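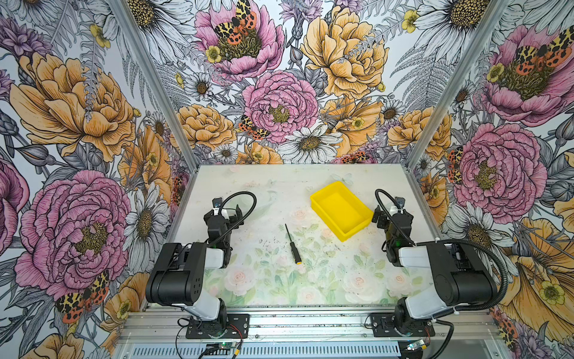
Treloar: Peel the paper before you sand anything. Seriously. Sanding thru printed paper just gums up the disc.

afiq_t: which paper, the walls or the table top? walls are staying. I only want the top to stop looking so scuffed

Treloar: Top. Walls are fine, leave em.

Areeba Ghauri: Disagree on peeling. Did mine in April, wiped it down, two thin coats of clear and done. 13 bucks. Roses all still there. A small tray keeps the screwdriver and screws from scratching it up again - half my marks came from tools left lying around.

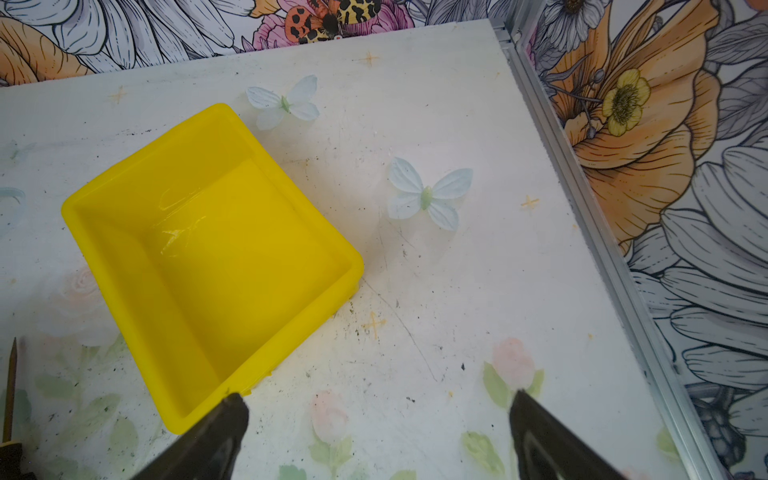

afiq_t: Clear coat sounds easier, but does it go over dirt ok? I'd rather not lose the print. Gray marks might wipe off, the thin diagonal scratches I'm not so sure. And where do small decorations live while it cures, like the two pale butterflies next to the yellow tray? Box?

Areeba Ghauri: box, yes. and NO not over dirt. damp cloth first, then let it dry overnight

weditz68: Clear coat will yellow on a pale top. Seen it happen. Wax it and move on

Areeba Ghauri: water based doesnt yellow. mine hasn't anyway

weditz68: give it a year

afiq_t: ok, trying a corner Monday. Other end has the part I really want to keep -

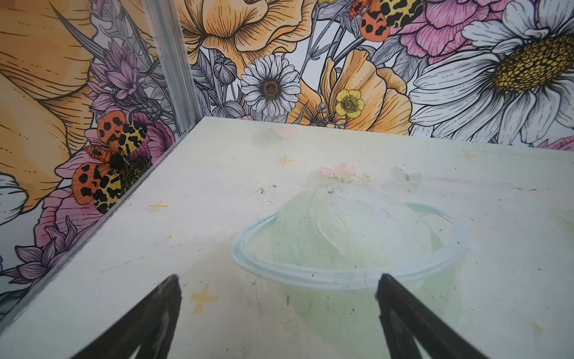 ringed planet with the pink flowers on top, specks not wiped yet

Treloar: Nice print. Fine, dont peel it. Test the cloth on a star first tho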